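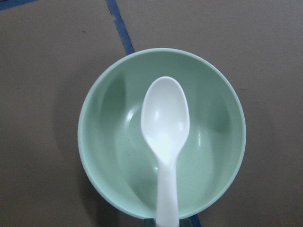 Clurna Recipe Cards

Clurna is a set of 1073 household recipe cards typed out as plain text, with the amounts pulled into their own file. It is meant for people who work on old kitchen measures, recipe search, or spelling in home writing.

Last updated 22/02/2023.

What is in the folder

cards.csv – one row per card, with the full text
amounts.csv – one row per ingredient line
measures.csv – the list of measure words and their spellings
check.csv – the cards that were typed twice
CHANGES.txt
LICENSE.txt

All files are UTF-8 with a header row. Fields are separated by commas and quoted where needed. Line breaks inside a card are kept as \n so that each card stays on one row.

Where the cards come from

The cards come from two boxes. The Arruda box is mostly baking: quick breads, bar cookies, pie crusts and a long run of fruitcake. The Ollano box is mixed, with more soups, pickles and casseroles. A few cards turn up in both boxes in nearly the same words. These were left in, and the "twin" column gives the id of the other card.

Cards clipped from newspapers or printed on food packages were left out. Cards copied by hand from such sources were kept when the writer had changed something.

Columns in cards.csv

card_id – starts with A for Arruda or O for Ollano
title – as written, blank if the card has none
body – the full text, front first and then back
kind – bread, cake, soup, pickle and so on
twin – id of a matching card, or blank

Columns in amounts.csv

card_id
line_no – counted from the top of the card, not from the first ingredient
number_raw – the amount as written ("1 1/2", "one and half", "a few")
number – decimal value, blank if the amount has no clear value
measure_raw
measure – the standard form from measures.csv
item

How the cards were typed

Each card was typed in Vellum, our own small transcription form, straight from the card. Spelling was kept. So were capitals, odd abbreviations and crossings-out; a word that was crossed out but could still be read is in square brackets. A word that could not be read is [?]. Arrows and boxed notes in the margin go at the end of the body after a line with two hyphens.

We did not fix amounts, even when they are clearly wrong. Card A-0412 asks for five cups of salt and that is how it stands in the file.

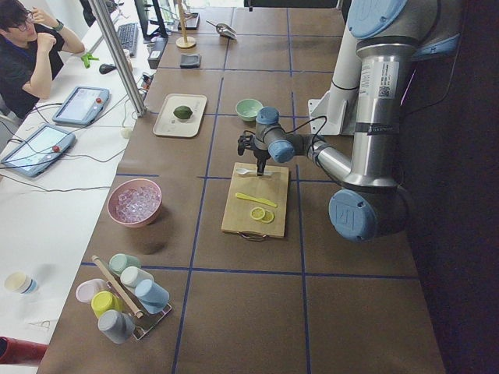

At the long white desk.

Checking

100 cards were picked at random and typed a second time without looking at the first version. Both versions are in check.csv. Most differences are in punctuation and in where a line ends. Fractions are the other trouble spot. A penciled 1/4 and 1/2 can be hard to tell apart, and the slash is often missing altogether, so "14" may mean fourteen or a quarter. Where the rest of the recipe settled it, number has the sensible value and number_raw has what the card says.

The kind column was filled in once and not checked. Treat it as a rough guide. Dumplings are under soup, which not everyone will like.

Notes on measures

"Cup" is left as cup. We have no way to know which cup a writer had in mind, and on the older cards it was often a teacup. There is no column for grams or milliliters, and we don't plan to add one.

"Scoop" gets its own entry in measures.csv. It appears with flour, sugar, oats and once with lard, and no card gives a size for it. Please don't turn it into cups.

"Bowl" is harder. In "1 bowl sugar" it is a measure and is coded as one. In "put in large bowl" it is not, and the line does not appear in amounts.csv at all. A handful of lines such as "bowl of apples, cut up" could go either way. They are coded as measures with the flag "unsure" in measure_raw after a semicolon.

Butter "the size of an egg" is coded as egg-size. Walnut-size and nut-size are kept apart from each other. Tsp, tspn, teasp and t are all teaspoon; a capital T is tablespoon unless the same writer uses T for both, in which case measure is blank.

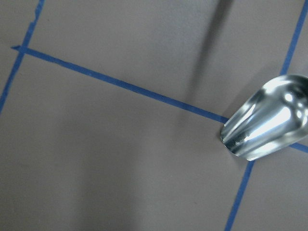 Known problems

Oven heat is left in the body text. "Slow," "quick" and "moderate" are common in the Arruda box and we have not tried to match them to degrees.

Some cards list an ingredient twice, once for the dough and once for the topping. Both lines are in amounts.csv with nothing to show which is which except line_no.

Almost 100 rows have a blank measure because the card gives a plain count (eggs, onions, lemons). Earlier copies of the file used "each" for these. If your script looks for "each," it needs to be changed.

Card ids have gaps. Ids of cards that were dropped are not used again.

Personal details

Names of givers ("from" lines) and phone numbers were replaced with [name] and [phone]. Recipe titles that had a person's name in them were changed the same way, so there are a good many cards called "[name]'s Rolls". Church and street names were taken out as well. If you find something we missed, open an issue with the card id only and leave the detail itself out.

License and reuse

The tables are free to use and change, with credit to "Clurna Recipe Cards". Give the update date when you cite them, as the December copy has different line numbers in the Ollano part.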